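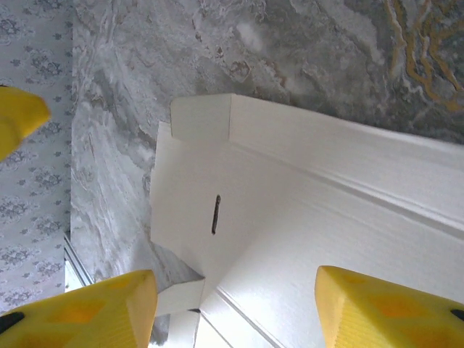 Page last changed: November, 4:40 pm

Keeping Bread Fresh at Home: Report on Our Storage Test
Food Studies project, Group 2
Kanako Arai, Giuliana Ospina, Lucero Palomino
Supervisor: Anahera Halliday

Background

Our group wanted to know how much the way bread is stored changes how long people are willing to eat it. Most of us grew up with a firm rule at home. Giuliana's family keeps bread in a paper bag, Lucero's keeps it in the fridge, and Kanako's freezes it the day it is bought. We did not find much agreement in the household guides we read either, apart from the point that bread goes stale faster in the fridge than on the counter.

Staling is partly drying out, but mostly it is a change in the starch. When bread is baked, the starch takes up water and softens. As it cools and sits, the starch firms up again and the crumb gets hard and dry to the bite, even if little water has left the loaf. This change is quickest at temperatures just above freezing and almost stops in a freezer.

What we did

We bought plain white loaves from the Desmet bakery near campus, all from the same morning bake. Each loaf was cut in half and the halves were stored in one of four ways: paper bag, closed plastic bag, cardboard box with a lid, or plastic bag in the fridge. The room stayed between 66 and 70 degrees Fahrenheit during the day. We did not measure it at night.

Every morning for five days we cut a slice from each half and threw away the outer slice first. Tasters scored the bread from 1 (would not eat) to 5 (like new) without being told how it had been stored. In total we collected 63 score sheets. Two were left out of the results because the taster had skipped a page.

We also weighed each half before cutting and again after. Kolbrún Þorgeirsson from the lab office lent us the scale and showed us how to zero it.

Results

On the first morning the scores were close together. By the second morning the fridge bread had dropped to the lowest score for softness and it stayed there to the end. Several tasters wrote "crumbly" or "old" next to it.

The paper bag kept the crust best, but the crumb was hard by day three. The plastic bag kept the crumb soft the longest. Its crust turned leathery, and on day five one half had a spot of mold near the heel, so we stopped tasting from the plastic bags that day. The box came out between paper and plastic on both crust and crumb.

Weight loss was highest in the paper bag and lowest in the fridge. This fits with what we had read – the fridge bread tasted the stalest while losing the least water.

Toasting changed the picture. On day four we toasted a slice from each half, and 33 of the comments we got over the whole project came from that one morning. Most tasters could no longer tell the fridge bread from the rest.

Problems

We used one kind of bread only. A sourdough or a rye would probably act differently. The tasters were mostly our classmates, and some came before breakfast and some after. We also opened the bags once a day for cutting, which a normal household would do more often.

What we would do next

We would add a freezer group, which we left out for lack of space, and run the test again in summer when mold is more of a concern. Lucero would also like to try a rye loaf.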